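Likimeo handling kit: speaker notes
Niall Tennant, Monday, afternoon session

Slide 1. Title
Say who I am and that Stelmakh bought the kit at list price. Questions at the end.

Slide 2. What is in the box
Parallel gripper, wrist camera, mounting plate, cable set, software licence for one arm. The arm is not included. Kivmont sells the kit through resellers only, so quotes vary. Ours came with 3 spare sets of finger pads. Mention that the pads are on the consumables list and the brackets are not.

Slide 3. Why we looked at it
Civwood packs baked goods by hand on short runs. Product changes several times a shift. Fixed tooling was ruled out early on cost. They wanted one gripper for the whole range, with changeover done by line staff.

Slide 4. Installation
Mechanical fitting took a morning. The camera calibration took longer than the manual suggests. Kyrylo found that the routine fails quietly if the plate is fitted a half turn out. Check the arrow on the flange. Pause here, people usually write this down.

Slide 5. Test method
200 picks per product, tray to tray, same operator resetting. A pick counts as good if the item arrives whole and inside the rim. Crushed, dropped and missed are logged separately. Do not read out the table.

Slide 6. Soft goods

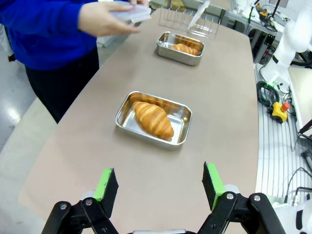
Pastry is the hard case for any parallel gripper. Force has to be set low enough to spare the layers, and at that setting the grip depends on the pad face and on approach angle. The kit lets you save force and opening width per product. It does not let you save approach angle, which we had to script ourselves.

Slide 7. Software
Logging is good. Export is CSV only. Our longest session ran to 391 picks before the log had to be split by hand. Kivmont lists this as a known issue.

Slide 8. Verdict
Suitable for trial cells and short runs. Pad wear needs a longer test before I would put a figure on running cost. Full log is in the handout, page 61 onwards. Kyrylo Kobzar will take questions on calibration.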